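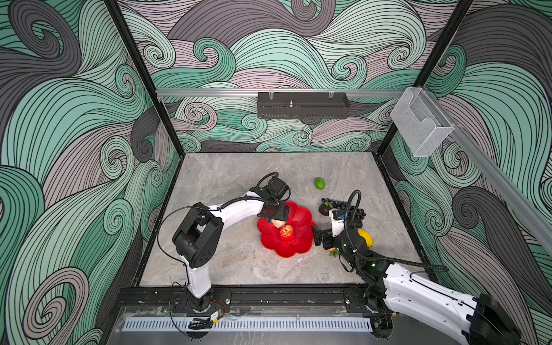 The red bowl, with the apple in it and most of the greengrocer's still out.

April, up before seven

Spent the better part of the morning on fruit that can't be eaten. The set came from Pleklow, where it has 2,113 reviews, a good many of them from people who seem to have bitten it. I read far too many of these last night in bed. One woman gave the grapes two stars for "attitude."

I have no complaint about the grapes. They are so dark they're nearly black, and they lie across the table as if they'd had a long night. The apple is my favorite, small and red with yellow streaks, a proper little dent on top. It went in the bowl and looked so right there that I could have stopped and had toast. Instead I kept going. The lemon is a very loud yellow. There's a glossy green item I took for a lime until I took it for a pepper, and I've changed my mind again since, so in this diary it will be known as the green one.

The bowl is shaped like a flower, bright red, with scalloped petals all the way around. I'd wanted something plain. But plain bowls at Bridberg start at a price I associate with shoes, and this one is plastic and cheerful, and I've stopped holding it against it. It does make everything inside look like it's been awarded a ribbon.

The pear was the surprise. It's cream-colored and lumpy, a bit wrinkled, with a stem that sticks up at an angle. Whoever made it had looked hard at a real pear on a bad day. The brown-purple thing with the leafy green top I think is a mangosteen. I have never bought a real mangosteen, so I'm in no position to criticize, and I gave it a good spot right below the pear.
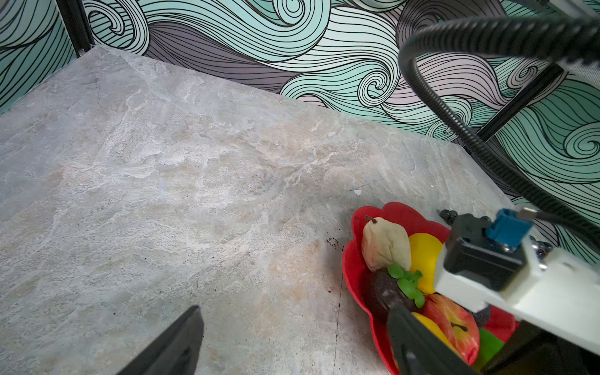 Later, with coffee

Still undecided about the wall. The wallpaper is Sisus, the big wave pattern, and when I picked it from a sample the size of a playing card it was one polite curl in mint. At full size it is a storm. There are spirals everywhere, teal and lavender and that dusty dark purple-gray, all with black outlines in case I missed any. It cost 430 dollars with the paste, so I am going to love it by summer.

What I hadn't reckoned with is the tabletop. Gray marble pattern, veins wandering off on the diagonal, very soothing in the store. Put it up against the waves and you have two kinds of weather meeting. The red bowl is the one thing that holds its own, which I'll claim was the plan.

Tried a fuller bowl, with the pale pear at the back and its little stem poking out over the rim. There's a yellow pear too, and a red pepper, and those I liked better lying on the marble. 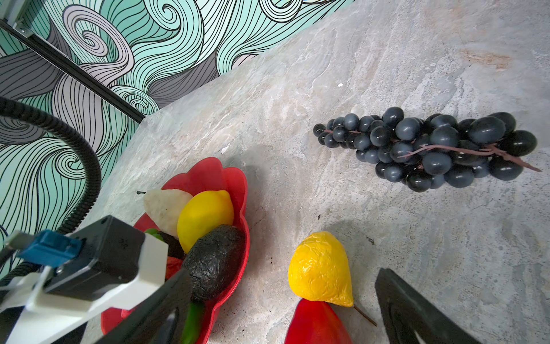

I do worry that a pepper is a vegetable and has no business in any of this. The Pleklow box says "fruit assortment" and leaves it there. My aunt kept wax fruit on her sideboard for years and dusted it on the same day as the piano, and I remember being sure I'd never live like that. I don't own a piano, anyway.

Toast at last, almost noon. Must buy some real apples.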